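Wekwood Memorial Reading Room – pre-opening check, wartime letters display
Checked by: Phong Sầm
Date: 2024-07-20

Entrance and steps
Handrail, left side – OK
Handrail, right side – loose at bottom bracket. Needs doing before the veterans' families come in September.
Ramp – OK, bit of moss, swept it
Door closer – slams. Adjusted, still slams a little.

Exits
Front – clear
Rear – blocked by two display boards from the Mancuso talk. Moved. Please don't put them back there.
Exit sign rear – lit
Floor load notice (300 lb per shelf bay) – faded, reprint

Cases 1 to 5
Locks – 1, 2, 4 and 5 OK. Case 3 key turns but doesnt catch. Taped a note on it, nothing original goes in until fixed.
Glass – small chip on case 2, low corner, not sharp
Humidity cards – all fine except case 4, card missing. Who took it?
Lights – case 5 still too bright for the field diary. Swap to the dim bulbs, we have a box of 20 in the closet.
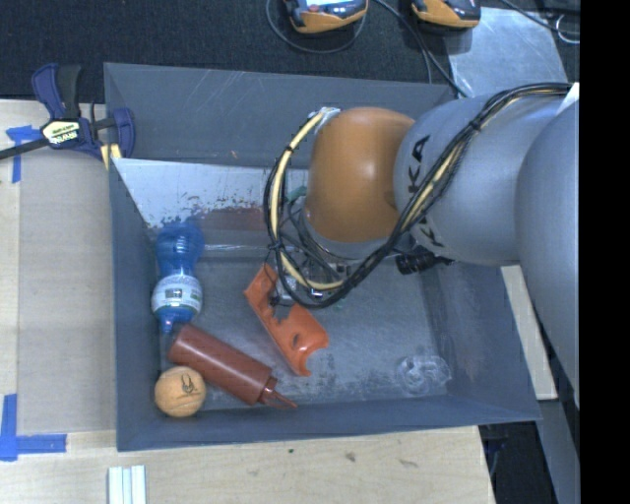 Letters and paper items
Loan list from the Brament family says 22 letters. Counted 22. Good.
Envelopes stored apart from letters – yes
Nurse's letter, undated – caption says 1917, but the hospital she names had a different name then. Change to "undated" until someone checks the unit records.
Two typed copies, no originals known. Caption has to say copy. Asked for this last time too.
Diary cradle – OK, strap a bit tight, let it out one notch

Objects
Trench lighter – confirmed drained, empty
Bayonet – tip guard on, wired to the mount, OK
Shell case – Skilliment sent the inert certificate, its in the red binder. Keep a copy at the front desk.
Gas mask – NOT to go out. Old filters can have asbestos in them. Stays double bagged and labeled, no handling, no trying it on for photos.

Fire and first aid
Extinguisher front – in date, gauge green
Extinguisher rear – tag unreadable, call it in
First aid box – no gloves, no small bandages
Alarm test – done, heard in both rooms and the restroom

Still open: right handrail, case 3 lock, rear extinguisher, asbestos label for the shelf itself, nurse caption.

Result: pass for staff only. Not passed for public til the handrail and extinguisher are signed off. P.S.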